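Notebook, June, housing matcher

Back at the bench (well, the desk by the radiator) after a week of answering phones for the housing office, so this is a catch-up entry and it's going to ramble. Rosaire, skip to the part about the leases if you only want what concerns you.

Where we are: the room matcher for the Trorcombe residences now reads the whole incoming list, all 2,918 students, and gives everybody a first offer in one pass. It used to choke on the ones who ticked "either" for shared or single. I had been treating a blank and an "either" as the same thing, which I found at 11 p.m. with a cold coffee and a bad temper. Fixed! The "either" people now go in last and fill the gaps, and the blanks get an email.

Rosaire Landry came by in the morning with the paper copies from Friesen House. They still do their inventory by hand over there, in pencil, and I love them for it, but their room numbers skip. There is no 13, no 113, no 213, and on the top floor there is no 312 either (it got knocked through into 311 years back, Rosaire says, and has two sinks). My import script invented a 312 and cheerfully offered it to someone. I've taken it out and written to her with a real room, one with a better view of the courtyard, so I think we're forgiven.

Things I changed today:
- move-in slots are 12 minutes longer at Friesen, the elevator is slow
- students coming from overseas can ask for keys after hours without phoning
- the distance to class is now walking distance. Before it was a straight line, which went right across the river

Photos:
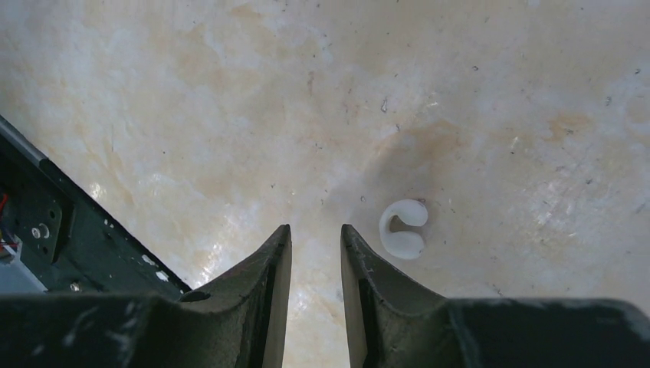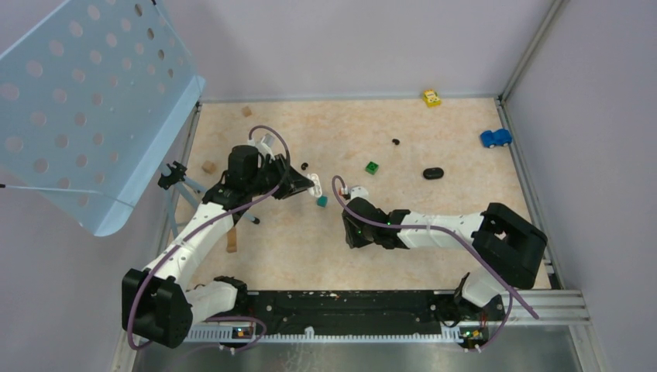
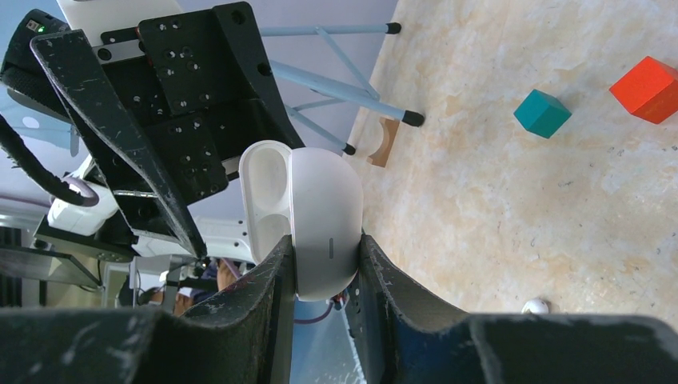
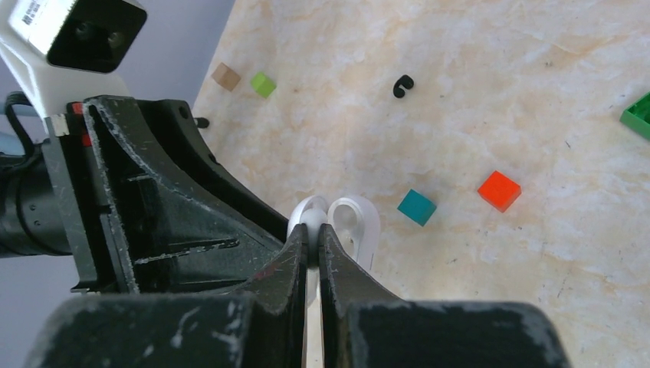 Now the leases. The private landlords' list is a mess and I keep putting it off. There are 70 apartments on it and almost 16 of them have no date for when they were last checked. (Why almost: one has a date, but it's just "spring.") My feeling is we hide anything undated until somebody from the office has been through the door, and Rosaire's feeling is that we'd lose half of Sandero Street that way, right when the second years start looking. We went back and forth over lunch. For now they stay up with "not yet visited" next to the rent, and I'll sort them to the bottom. Revisit at the end of the month.

The other lease problem is deposits. Some landlords write one month, some write two, one writes "to be discussed," and the form only takes a number. I tried letting it take text and then the whole sort-by-cost page fell over. So I've split it into two boxes, a number and a note. Ugly but it works, and the students I showed it to got it right away. One of them asked whether "charges included" means the internet. Good question! I have no idea, it seems to depend on the landlord. Adding a separate line for internet.

Pukus (the old booking system, for anyone reading this later) is still running underneath for summer stays. I'd like to turn it off but the exchange students who stay on for internships are all in there, with their extensions typed into the comments field in whatever way came to mind that day. "Til 20th maybe." "Same as last yr." I'm going to have to read every one. I did the first page this afternoon and got through it faster than I feared, so maybe two afternoons for the rest if the phone leaves me alone.

Small stuff before I forget:
- the roommate questionnaire still says "Do you smoke in the room" and you can't smoke in any room, take it out
- "early riser" and "night owl" need something in between, half the answers are both ticked
- bike storage at Trorcombe is full on paper, go and look at it in person
- Rosaire wants a printed list by floor, large type, for the front desk

Tomorrow: comments field, then the waitlist. I have a suspicion the waitlist is sorting by last name instead of by the date they applied, and if it is then the poor Zs have been at the bottom since I wrote it.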